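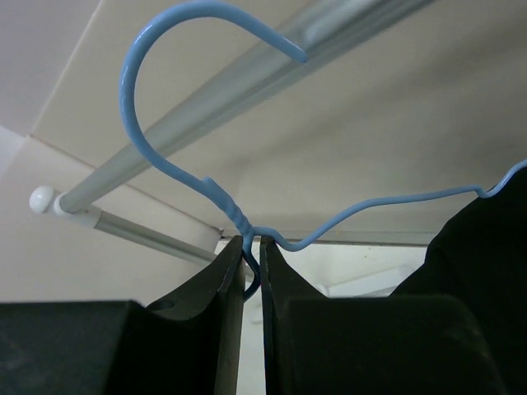
Are coated wire hangers okay for everyday shirts, or do I need to replace all of them?

Coated wire is fine for light woven shirts and blouses. Move knits, heavy jackets and anything you care about to something with a wider shoulder, and keep the wire for the rest.

Closets & Laundry > Hanging vs. Folding
Thread: The wire hanger amnesty
Started by pegboard_marcelle, 15 July 2025
Page 1 of 1

pegboard_marcelle
Posts: 151
I put the short version at the top because last time I buried it and got four replies telling me what I'd already said. The long version is that I inherited a closet's worth of wire hangers with the apartment, mostly pale blue, and I've been told by everyone in my family that they are trash. I own a lot of black shirts. So far the shirts haven't complained. The pointy shoulder thing is real on my one good sweater, which I admit I hung up wet, in October, and forgot.

What I want to hear is which clothes you'd trust to wire and which you wouldn't. Please don't just post a link to velvet hangers.
Marcelle Besnard, Graltport

lint_trap_larry
Velvet hangers.

stairwell9
They're trash. Sorry to side with your family. The wire bends the first time you hang anything heavier than a napkin, and then every shirt leans to one side like it's waiting for a bus. I threw mine out and bought the Skustari wood ones and I have had no regrets except financial.

dtully
I'll defend the wire. I have used the same bunch for years and they take up almost no room on the rod. Stairwell, how much closet do you have? Mine is 94 inches for two people, and one of us owns coats. If I went to wood I'd have to move, or she would.

Bent arms bend back. If one shoulder has gone wavy, hold the neck in one hand and run your thumb along the wire. It won't be perfect. The shirt won't notice.
Donal Tully

stairwell9
The shirt will notice.

quilt_adjacent
Coated and bare are two separate conversations. The bare kind from the cleaners will rust on you if you hang damp things on it, and then you have an orange line across a white blouse and nothing to blame but yourself. Coated is okay until the coating chips. Run a finger around the twist at the neck, that's where mine go first.

lint_trap_larry
Fine, real answer. Anything with a stretchy neck should go in a drawer. I don't care what you hang it on. If you have to yank the collar to get the hook through, you've already lost.

pegboard_marcelle
Larry, you bring me to something I was going to ask anyway.

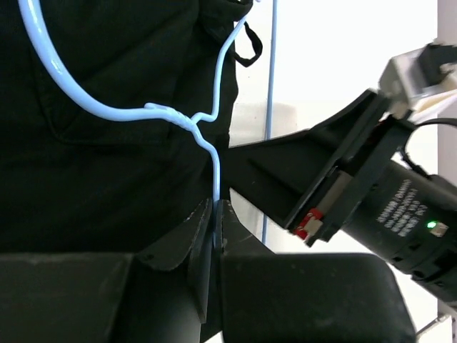 What's the best way to get a hanger into a shirt without stretching the collar?

Feed it up from the bottom hem. Hold the hanger by the neck, slide it inside the shirt, push the hook out through the collar, then settle one shoulder at a time. On a button-front, just open the top few buttons and go in from the front.

dtully
Bottom hem, agreed, and I'd add that you want to do it with the shirt lying flat if it's a slippery one. Trying to do it in midair is how I end up with a sleeve on my head.

quilt_adjacent
Flat is slower! Hook in the left hand, shirt in the right, drop one shoulder over and then the other, give it a shake. I worked a summer in the back at Tanasarn Cleaners and if you'd laid anything down flat you would have been there all night.

dtully
I have all night.

stairwell9
Related: if your shirt or jacket has one of those little fabric loops at the collar, that's for a wall hook. People put the hanger hook through it and then it tears out and they come on here and ask how to sew it back.

lint_trap_larry
I feel watched.

moth_season
Can I ask the dumb one. Which way does the hook face? My husband does them all pointing out at the room and I do them all pointing at the wall, and we have one rod.

quilt_adjacent
Open end toward the wall, so you can lift off a whole handful in one go. Mixed is the only wrong answer, because then they lock together and you pull out three things to get one.

dtully
I've heard the opposite from people just as sure of themselves. Pick one. The person who does the laundry gets the vote.

moth_season
That would be him. Damn.

pegboard_marcelle
Update of a kind. I've sorted it as follows: light button-fronts stay on wire, knits folded, the coat gets the one wood hanger I own. The rod is a Rorley, the label says up to 70 pounds, so the wire isn't the weak link in there anyway. I still have a problem with black cotton, which picks up every fold line it meets and looks slept-in by noon.

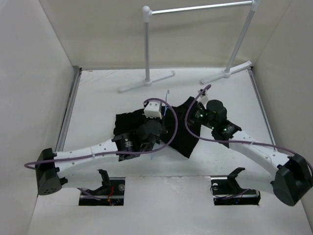 Black cloth on the table, with a bit of blue wire sticking up.

stairwell9
For fold lines, damp hands. Smooth it from the collar down and hang it right away. Don't leave it balled up while you go answer the phone.

quilt_adjacent
Or a spray bottle. Mine was a dollar and lives on the closet door. Inside out for black, if you're going to iron, or you'll get shiny patches along the seams.

lint_trap_larry
Has anyone tried the steamer from Skustari? It's on sale and I'm weak.

stairwell9
I have it. It spits. Start a new thread and I'll tell you about the carpet.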